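Planning Free Time in the Summer Break: What Families Intend and What They Do
Final report, Family and Community Studies project
Vaughn Tran and Marjorie Cheetham
Advisor: Harriet Ruiz-Ortega
May 14, 2018

Background

Most families we know start the summer with a list. It might be on the fridge or only in a parent's head. The big items, such as a week at the lake or a wedding, usually happen. The small ones often get pushed to August and then dropped. Our project looked at which small activities get dropped and whether a written calendar makes a difference.

Method

We sent a two-page survey home through the elementary schools in Treneck and Pruitt in November, while last summer was still fairly easy to remember. The schools handed out 571 copies and 200 came back filled in. Parents listed the activities they had hoped to do, marked the ones they did, and told us how they kept track of plans. Altogether they listed 1,303 activities. We sorted these by hand into outings, home projects, visits and classes. Reginald Kapoor helped us agree on the sorting rules, which took longer than we expected. A backyard campout, for instance, went under home projects – we argued over that one for most of a meeting. 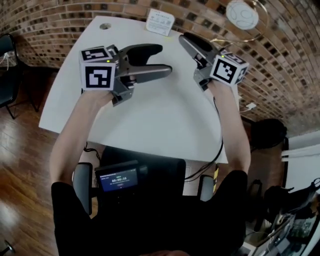
Visits to relatives were the category most often completed. Parents wrote that once a grandparent had been told a date, it was hard to back out. Home projects did worst. Building a birdhouse, sorting photos and painting a bedroom came up again and again as things that were planned and never started. Outings fell in between, and the free ones, such as the Nudavton nature trail, were skipped more often than the ones with tickets.

Families who used a wall calendar finished more of their list than families who kept no record. Phone calendars were harder to judge. Several parents said they only put appointments in the phone and would not think to enter "make ice cream."

Problems

Parents who like planning were probably more likely to return the survey. Some forms had no marks in the second column, and we could not tell if that meant nothing was done or the question was missed. We left those forms out of the comparison. We also asked only parents. Washington Meireles, who read our first draft, suggested a short form for the kids, and we agree that it should have been included.

Next steps

We would like to give a one-page planning sheet to a small group in Treneck before school lets out. It would have room for 2 activities a week, with a line for the date and a line for who is in charge. The same families would get the survey again in the fall. The draft sheet is in Appendix B, after the survey form.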